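Condgate Play Library – Loose Parts and Tabletop Inspection
Site: Trinness Hall, ground floor
Date: 23/04/2022
Form 9, tabletop activities and small blocks
Result codes: P = pass, C = pass with comment, F = fail, remove from use

1. Work surfaces

1.1 Wooden boards flat, no rocking when pressed at the corners – P
1.2 Seams between planks closed, no raised edge – C
Comment: One seam on the large board can be felt with a fingernail at the left end. No splinter. Check again in August and sand lightly if it has opened.
1.3 Front and side edges smooth, bevel intact – P
1.4 Surface finish intact, no sticky residue – C
Comment: Residue from adhesive tape on the second board. Removed with warm water and a plastic scraper. Do not use solvent on bare wood.
1.5 Board seated fully on its support, no overhang – P
Comment: Overhang at the window table was corrected during the visit. Boards are to be centered before the blocks are put out.

2. Blocks, general

2.1 Count agrees with inventory sheet – C
Comment: Sheet lists 443 pieces across all tubs. Count was 440. The 3 missing pieces are all small cylinders. Sheet amended, replacements requested from Jestix.
2.2 Paint sound, no flaking or chalking – P
2.3 Color does not transfer to a damp white cloth – P
Comment: Cloth test done on one piece of each color per tub.
2.4 No cracks, dents with sharp rims, or lifted grain – F
Comment: Two cubes from tub B split along the grain. Removed and discarded. Do not glue split blocks.
2.5 All pieces clean and fully dry before storage – P

3. Blocks, by shape

3.1 Cylinders stand upright without wobble – P
Comment: End faces checked on a level surface. A cylinder that leans has usually swollen at one end and should be set aside to dry, then rechecked.
3.2 Small parts gauge, all cylinders – C
Comment: The shortest size enters the gauge completely. Restricted to the over-threes tub. Tub relabeled.
3.3 Star points rounded, no chipping – C
Comment: Points take the most wear of any shape. One star had a rough tip, sanded and returned to use. Run a thumb over all five points at each inspection.
3.4 Stars lie flat, both faces – P

4. Storage

4.1 Tubs closed, labels legible – P
4.2 Filled tub weight up to 260 ounces, carried by adults only – C
Comment: Tub A was over the limit. Contents divided between A and D.
4.3 Shelf brackets tight – P
4.4 Sutanto shelf unit fixed to wall – F
Comment: Upper fixing loose. Unit emptied and taken out of use until refitted. The lower fixing is sound, but does not hold the unit on its own.

5. Setting out

5.1 Blocks spaced so each can be picked up without knocking the next – P
5.2 Nothing within a hand's width of the board edge – C
Comment: Cylinders roll when tipped over. Stand them on end when setting out, and keep them toward the middle.
5.3 Floor below the tables clear – P

Actions outstanding: item 2.1, replacements; item 4.4, wall fixing. Item 1.2 carries over to the August inspection.

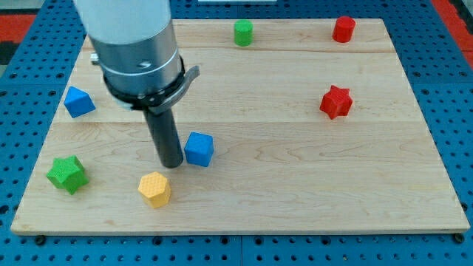
Items marked F stay out of use until the entry has been signed off on this form. A verbal report is not enough. Keep the completed form in the folder with the inventory sheet – the old sheet may be discarded once the amended one is in place.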